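Indorstead Home & Garden Board
Search this board Go
House > Storage and tidying

Ledine sorting course, is anyone really better off?

7 replies | 869 views | Share

**mothballed**
My sister-in-law has paid for the Ledine thing and now talks of little else. As far as I can tell you sort every item in your kitchen by "use energy", put a shape on each container in place of a word, and feel calmer. She paid £600. For that money I'd want someone to come round and do it.

I've asked her what the shapes do that a word doesn't. She says words make you argue with yourself. I have never argued with a label saying RICE.

Before I say something rude at a family lunch, has anyone done it and still had a tidy kitchen six months later? I don't mean in the first fortnight. Anybody can keep a cupboard straight for a fortnight.

**gravelpath**
Did it last May, so I've had long enough to judge. Kept up part of it. The kitchen is better, though I threw out a lot of food before starting and I suspect that was most of it. The shapes did stick, to be fair. Triangle is open first, circle is spare.
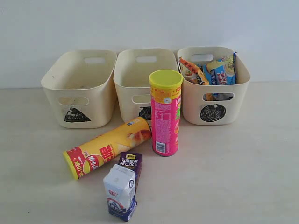

How long does the course take from start to finish?

**gravelpath**
Seven weeks, with one video a week and a worksheet to fill in after each. (Sorry mothballed, you'd asked me that by message and I thought I'd put it where everyone can see it.) The videos are short. Week four is mostly a repeat of week two.

**Edel_and_the_cat**
So £600 for six videos, then, if one is a repeat.

I looked at their page and it's nearly all quotes from happy customers with no surname and no mention of how long they'd been at it. "I walk into my pantry and breathe." I walk into mine and breathe as well, I've never had to pay for it.

**tworoomsup**
I'll stick up for it a bit. I live with a teenager and a husband who between them couldn't read a label if it was on fire. A shape they'll follow. Crisps and snacks in one, tins in another, packets in the third. I didn't do the paid course, I borrowed the idea from someone who had, so make of that what you will.

Where I do part company with Ledine is small boxes. They want everything decanted. I leave mine as they come out of the shop.
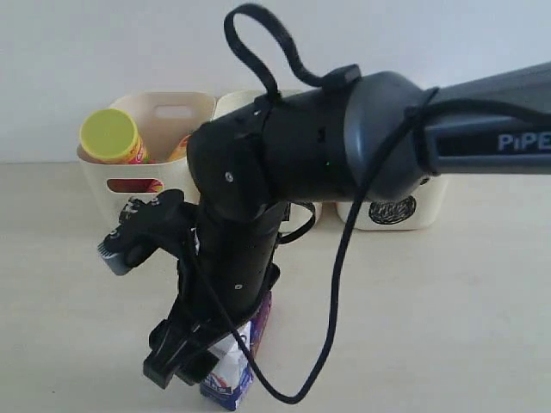 Small carton, left in its own packet.

You lose the date and the allergy information the minute you tip it into a jar. We've a nut allergy in the house so that isn't a small point.

**mothballed**
That's a much better argument against it than any I'd come up with. I asked my sister-in-law where she writes the dates. She doesn't. She "trusts the flow". There are lentils in that house older than the dog.

But tworoomsup, I don't buy that your family follow a shape when they won't follow a word. Isn't it just that you made a fuss when you put the new system in, and they've been careful ever since? Put a fuss behind the word TINS and see.

**tworoomsup**
Could be! I did make a fuss. I'm not putting the labels back to find out though.

**corrigan_lane**
I had a stall of secondhand kitchen stuff for years and I've watched several of these come and go. Same course, different name. If anyone wants it for nothing, it goes like this:

1. Take everything out. Bin what's gone off. Most of the good is done at this stage and it costs you an afternoon.

2. Put like with like in open tubs you can lift down with one hand. Any tub. The cheap ones with a hole for your fingers are easier to shift than anything with a lid.

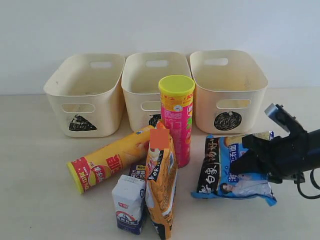
3. Mark them however you please. Marker pen straight on the plastic will do. It may not come off again, so be sure.

4. Stop buying a third jar of mustard.

That's the lot. I don't say Ledine is a swindle, people get what's on the tin. But I've yet to see one of these survive a Christmas shop, and I'd want to see that before I handed over a penny.

**gravelpath**
Mine survived Christmas. Just about. The circle tub had wrapping paper in it until February.

I do think you lot are being a bit hard. I know I could have done it for nothing. I'd had years to do it for nothing and I hadn't. Paying made me turn up.

**Edel_and_the_cat**
I'll accept that as a reason, but then it would have worked at £20. The price is doing the job and the shapes are decoration.

**mothballed**
Thanks all. I've decided to keep quiet at lunch and ask to see the lentils.

Log in to reply

Contact the moderators | © Indorstead Home & Garden Board | Back to top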